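From the simulation desk: the fridge incident

Some of you noticed that the Olleck kitchen runs vanished from the shared results in August and came back with a smaller number attached. A few people were kind enough to ask. Others assumed we had broken something, and they were right.

Olleck is our simulated kitchen, for anyone who joined after the Stirnedby office move. One white arm, one counter, one refrigerator, and a list of household chores that the policy attempts overnight while the rest of us sleep. The refrigerator door has always been the hard one. The arm has to find the handle, close on it, pull along an arc and then let go, and it is the letting go that got us.

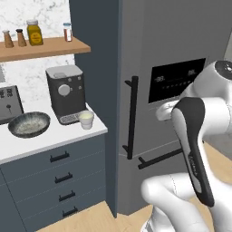
Was any real hardware damaged?

None. The whole thing happened in simulation, and the lab arm at Cirnness was powered down with its key in a drawer. The same policy was due to go onto that arm the following week, though, so we treated it as a safety matter and filled in the form, all four pages of it.

What happened was this. Corentin Marty was going through the logs for a batch of 600 episodes and saw that the door task had a suspiciously good night. Success on a door is scored by hinge angle. Past the threshold, the episode gets its tick and goes home happy. In 26 of those episodes the gripper had never released. It got the door open, collected its tick, and then went off to start the next chore with its fingers still commanded shut and the door still attached to them.

The simulator, being polite, let the contact stretch until it snapped. Peak force at the wrist in the worst one was 3162 newtons. The real wrist would have faulted long before that, probably along with the door, the handle and our standing with the people who lent us the room.

The release command was being sent, for what it's worth. It went out in the same control step as the task switch, and the task switch cleared the queue. Rolland, our scheduler, had been doing this since the spring rewrite. On most chores you'd never see it. Let go of a cup a step late and the cup doesn't mind.
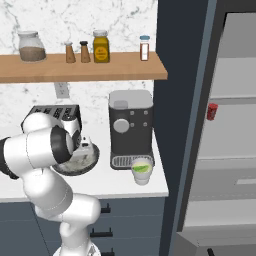
Three things have changed. Rolland now waits for the gripper to report open before it hands over to the next task. Any episode with a wrist force above the hardware limit is scored as a failure, whatever the hinge says. And the force trace is now plotted next to the success rate on the dashboard, where it should have been all along, and where I had personally voted against putting it on the grounds that it looked cluttered.

We reran everything under build 2045. The door score dropped, as it deserved to, and the counter chores came out nearly the same as before. If you quoted the old door figure in a slide, please swap it for the new one. If you quoted it in a grant application, come and see me.

The key stays in the drawer until the rerun logs have been read by someone other than the person who wrote the scheduler. That person is also me.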